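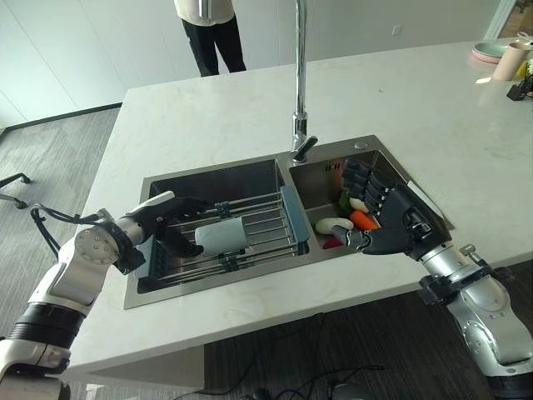
Progress report to the Bestudport Small Business Fund, October

Prepared by Hermenegildo Villalobos, Vilto

The grant pays for moving Camacho's job and invoice records out of the old Ikeo desktop package and into Vilto, and for training the office staff who will use it.

**Customer records**

All 376 customer accounts have been copied across. Before the copy we ran the duplicate check twice and merged 20 accounts that differed only in spelling or had an old postcode. Two accounts are still on hold. Both have unpaid invoices under a former trading name, and Camacho's bookkeeper wants to settle those in Ikeo before we touch them.

**Suppliers**

Supplier records went over without trouble. Payment terms did not come with them – Ikeo keeps terms as free text, and Vilto expects a number of days. Camacho's office is typing them in by hand, starting with the suppliers paid most often.

**Open invoices**

Part-paid invoices were the slowest piece of work. Ikeo exports the original total and the payments in separate files, and the payment file has no invoice number, only a date and an account code. We wrote a matching script, and anything it could not match went on a list for the bookkeeper. That list is now cleared. The debtors' total in Vilto agrees with the closing figure in Ikeo.

**VAT codes**

The reduced-rate code was mapped wrongly in the first test import and came out as standard rate. This was found before any invoices were sent. The mapping has been corrected and the test import run again.

**Training**

Both sessions for office staff have been held. The second ran over, mostly on credit notes, and we have agreed to write a one-page guide on those. Site managers have not been trained yet.

**Spending**

We are within budget apart from data cleaning, which is £2,000 over the original line. We ask the fund to let us move that sum from the travel line, where most of the money is unspent as the training was done at Camacho's own office.

**Next period**

- Close the accounts on hold
- Finish supplier payment terms
- Train site managers on entering job costs
- Run one full month in both systems and compare the results
- Make Ikeo read-only once the bookkeeper has signed off the comparison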